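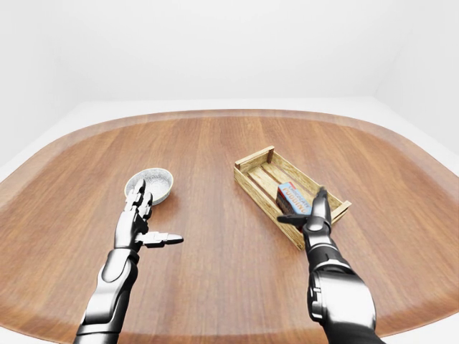 Fig. 1 – Mesa oval de madeira, com a parede branca ao fundo.

Relatório de progresso – Programa de leitura em bibliotecas de bairro
Período: setembro
Data: 6 de outubro de 2021

1. Situação geral

O programa funcionou em 19 bibliotecas, como previsto na candidatura. O número consta do quadro da Gekano e não o contestamos, mas convém ler o que ele mede: bibliotecas que abriram a porta à hora marcada pelo menos uma vez no mês. Não diz quem entrou, nem se alguém levou um livro para casa.

2. Empréstimos

A meta era de 600 empréstimos e foi atingida. Temos reservas quanto a este resultado. O sistema Cavlow regista como empréstimo novo cada renovação feita ao balcão, e em setembro as renovações foram muitas, por causa do regresso às aulas. Pedimos à empresa uma contagem separada. Recebemos um folheto sobre a próxima versão.

3. Formação

Realizaram-se duas sessões com a Arai, ambas dedicadas à mediação de leitura para adultos. As avaliações dos participantes são excelentes, como costumam ser quando o questionário se preenche antes do café e à frente do formador. Preferimos esperar pelos registos de atividade antes de atribuir algum efeito a estas sessões.

4. Atrasos

Continuam por entregar duas remessas de livros em letra grande, encomendadas à Jeltuson. A nova data de entrega é a terceira que nos comunicam – não a incluímos no cronograma. As bibliotecas afetadas têm recorrido ao fundo antigo, que os leitores já conhecem quase todo.

5. Despesa

Sem desvios na rubrica de pessoal. A rubrica de divulgação está quase esgotada e não encontrámos sinal de que os cartazes tenham trazido leitores novos. Propomos transferir o saldo para aquisições, se o regulamento o permitir.

6. Próximo período

Contar à parte as renovações, mesmo que à mão. Rever o contrato com a Jeltuson. Adiar a decisão sobre o alargamento a outras bibliotecas até haver dados de empréstimo em que se possa confiar.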